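Chapter 6
Touring Bands as Working Organisations: Replacement, Substitution and Continuity

6.1 Scope of the chapter

Chapter 5 dealt with the recording contract and the parties to it. The present chapter deals with the touring band, which in law and in daily practice is a separate undertaking even where the same people belong to both. It sets out how posts in a touring band are defined, how they are filled when they fall vacant, and what has to be prepared before a new player can appear on stage. Solo artists with hired backing groups are covered in Chapter 7.

By the end of the chapter the reader should be able to distinguish a member from a retained player, draw up a schedule for bringing in a substitute, and estimate the rehearsal time that a given change of personnel will require.

6.2 Terms used

Member. A person with a share in the band's name or in the company that holds it.

Retained player. A musician paid a weekly fee for the length of a tour, including days without a concert.

Substitute (dep). A musician engaged for one or more named dates in place of a member or retained player.

Book. The full body of parts, lyric sheets, tempo lists and patch notes from which a player works. The word is used whether the material is on paper or on a tablet.

Chair. The post itself, considered apart from whoever holds it. A chair may be split between two players, and one player may hold two chairs.

6.3 The chair and the player

A chair is described by its duties. For a second guitarist these commonly include rhythm parts, one or two lead passages, backing vocals in a stated range, and any doubling on keyboards or percussion. The description should be written down before the tour begins. In the Virkau case, discussed in section 6.7, the outgoing guitarist had sung the upper harmony on 6 songs, but the chair description mentioned guitar only. The replacement was a baritone. The songs were transposed during the second week of rehearsal, and the horn parts had to be copied again.

Where no description exists, one can be made from a multitrack recording of a recent concert. Each channel assigned to the player is listened to alone and its content logged song by song. The work is slow. For the Sorner tour a log of this type ran to 212 entries, of which 49 concerned changes of instrument or tuning between songs.

6.4 Notice and overlap

Agreements for retained players usually fix a period of notice on both sides. Members are seldom bound in this way, and their departure may take effect at once. Tour planning should therefore assume no overlap between an outgoing member and the incoming player. If overlap can be arranged, the best use of it is attendance at soundcheck, where cues and monitor mixes can be observed directly.

A departure before tickets go on sale affects publicity only. A departure after that point may give rise to claims for refund, depending on how the concert was billed. Promoters distinguish between a band billed by its collective name and one billed with its members listed. The second form should be avoided unless all listed members are under contract for every date.

6.5 Instruments and spares

An incoming player may use his or her own instruments or those belonging to the band. The choice affects insurance, freight and the sound engineer's settings, and it should be made before the first full rehearsal. Acoustic instruments need particular attention, as two guitars of the same model can differ audibly through the same pickup. 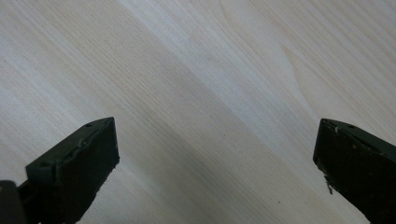
Freight lists for a tour record each instrument by maker, serial number, case and insured value. The Longo list, reproduced in Appendix C, contained 958 lines, including stands and cables. For acoustic instruments a note on the top is useful, with the species of timber where this is known. Pale softwoods are the usual material, and fine, closely spaced grain lines like those on the light board shown in this section may be entered in a few words, together with any place where the lines spread into wider stripes. Such notes help to identify an instrument after loss or repair. They are not a guide to tone and should not be used to set a value.

6.6 Preparing the book

The book is issued in three stages. The set list and reference recordings are sent first, followed by the written parts and finally the patch notes. A player who receives all the material together tends to learn from the recordings and neglect the parts, so that studio arrangements are brought to a rehearsal of the live versions. Each page should carry a version number and the name of the song as it appears on the set list. Where the working title differs from the published title, both are given.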